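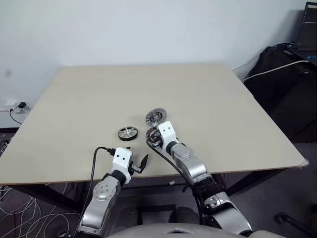
¿Cuánto tiempo aguanta un blanco abierto en la nevera?

Entre dos y cuatro días si es joven y está bien tapado. Los que han pasado por barrica suelen llegar enteros al quinto, y alguno mejora el segundo.

Me lo preguntan a menudo por correo y lo dejo contestado antes de entrar en lo de esta semana, que son los vinos de Dretham. Es una bodega pequeña que compra uva de ladera y elabora casi todo en acero. En marzo pedí una caja de 6 botellas, tres del blanco básico y tres del Kárason, que es su blanco de parcela. He ido abriéndolas sin prisa, siempre con comida.

El básico se llama Ziser. Huele a manzana verde y a hinojo, tiene buena acidez y el final es corto. Con boquerones en vinagre no funcionó, demasiado ácido todo junto. Con una tortilla de calabacín fue muy bien. Lo serví a 8 grados y al subir un poco de temperatura perdió gracia, así que conviene tener la botella en frío durante la comida.
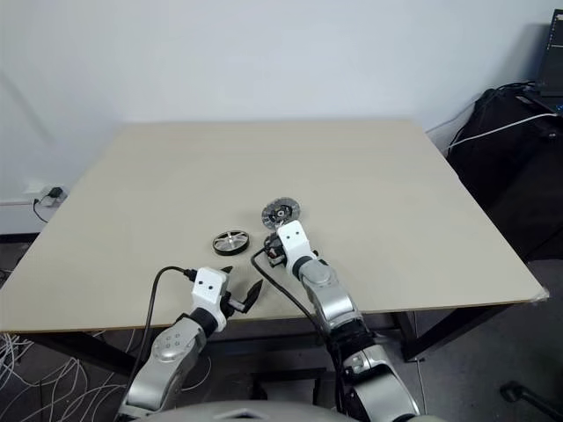

Foto: Asger Bisgaard

El Kárason es otra cosa. Pasa el invierno sobre lías y se nota en la boca, más ancha, con un punto de pan y de almendra. La primera botella la abrí el mismo día que llegó y me pareció cerrada. La segunda la dejé reposar más de 40 días y salió mucho más expresiva. La tercera sigue guardada. El corcho de la segunda se partió al sacarlo y tuve que colar el vino, aunque no le encontré ningún defecto.

De precio, el Ziser está donde debe y lo volvería a comprar para diario. El Kárason me parece algo caro para lo que da ahora mismo. Puede que dentro de 2 años opine distinto.

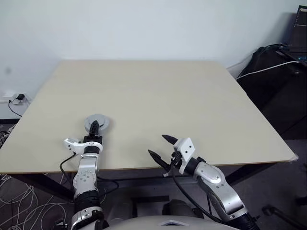 Lo próximo: los tintos de Stivent

Tengo pendientes dos tintos de Stivent, un joven y un crianza. Los probaré a ciegas junto a una garnacha que ya conozco, para tener una referencia. Si alguien ha abierto el crianza hace poco, que me diga en los comentarios si lo decantó y cuánto rato.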